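Règles de bonne tenue pour la démonstration à la pince portative

Version du Apr 1, 2023, relue par Bláthnaid Gallagher, qui a retiré les points d'exclamation

Ce guide s'adresse aux opérateurs du projet Clidelum. Il remplace la note de février, que tout le monde avait signée et que deux personnes avaient lue.

Avant de commencer

1. Chargez les deux pinces. Un voyant vert suffit, inutile de demander l'avis d'un collègue.
2. Passez un chiffon sec sur les marqueurs. Une trace de doigt sur un carré noir et blanc, et le suivi vous situe dans le couloir.
3. Ouvrez et fermez chaque pince 6 fois, à fond. Les petits pincements polis ne calibrent rien.
4. Réglez la sangle avant d'enregistrer. Une sangle qu'on remonte en pleine prise devient un geste appris, et le robot n'a pas d'épaule.

Pendant la prise

Un geste, un objet. Approchez doigts ouverts, marquez un temps, fermez, soulevez, reposez, ouvrez. La vitesse est celle d'une personne qui range sa cuisine sans attendre d'invités. Si l'objet tombe, laissez tourner : Femi Tijani garde les échecs dans un dossier à part, plus de 123 à ce jour, et il en parle avec tendresse.

Ne touchez rien à main nue entre le début et la fin de la séquence. Se gratter le nez avec la pince est toléré – une fois.

Après la prise

Nommez le fichier tout de suite, selon la convention Fatinix : tâche, poste, numéro. « essai_final_bon_2 » sera refusé, comme l'ont été ses 23 prédécesseurs.

Partager une table

Travailler à deux sur le même plateau fait gagner du temps, à condition de convenir d'abord de qui prend quoi. Chacun reste de son côté et annonce à voix haute tout passage au milieu. Pour la main qui ne travaille pas, la règle est simple : pince fermée, doigts vers le haut, près du corps, comme la gauche pendant que la droite va chercher le petit gobelet transparent à couvercle bleu. Les marqueurs restent dégagés, y compris sur la pince au repos. Les manches longues sont admises, même en camouflage, tant qu'elles ne recouvrent pas le carré.
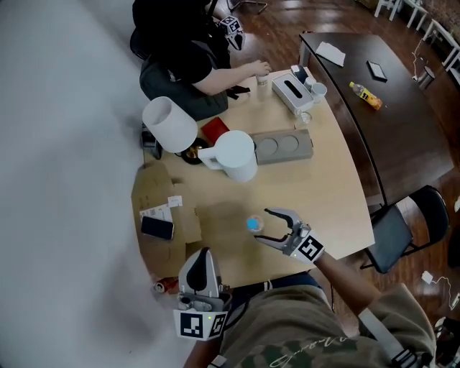
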